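Pungate to Compare Two Gripper Types and Wrist Cameras on Cloth Handling

FOR IMMEDIATE RELEASE
5 Jun 2020

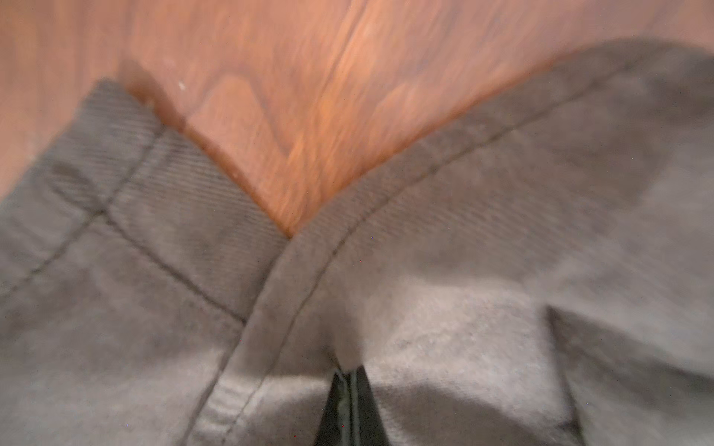
Pungate has opened a side-by-side trial of robot grippers for soft goods, with first results due in December. Two grippers, one arm, one controller. Same garments for both.

The grippers: the Flendotlow, a two-finger parallel design with thin rubber tips, and the Seo, which pinches and rolls the fabric edge. Each carries a small wrist camera, and the picture from that camera is what the controller gets to work with. No overhead view in this round.

Cloth is hard. Gray twill on a wood floor is a fair test, plenty of seams and hems, folds that look like edges and edges that look like folds. Blur counts too. Frames shot while the wrist is moving stay in the set, and the controller has to cope with them.

"Everyone quotes their grip numbers on a flat towel," said Svetozár Polák, trial lead at Pungate. "We want a hem, on the floor, folded over. Pick it up, let go, do it again. If the camera can't find the edge the best fingers in the world wont help."

The trial plan calls for 2826 grasp attempts across 23 garments, split evenly between the grippers. Scoring is on three things: did the gripper close on the edge it was sent to, how many layers came up, and was there any slip during a 15 second hold. Partial grasps are logged seperately.

Kadri Mets, who runs the camera side, said lens choice is still open. "Wide lens sees more cloth, but the stitching goes soft up close. Narrow one, the opposite. We will run both and publish both."

Controller software is Pungate's own Jamcombe package, same version on both grippers, no tuning between runs. Logs and wrist camera footage to be released with the results, including failed attempts.

Makers wanting a gripper considered for the next round should write to Pungate before the results come out. Units must fit a standard wrist flange and ship with a mounting drawing. Loan terms on request.

Press contact: Kadri Mets, Pungate trials office. Interviews by phone or video call, mornings best.

ENDS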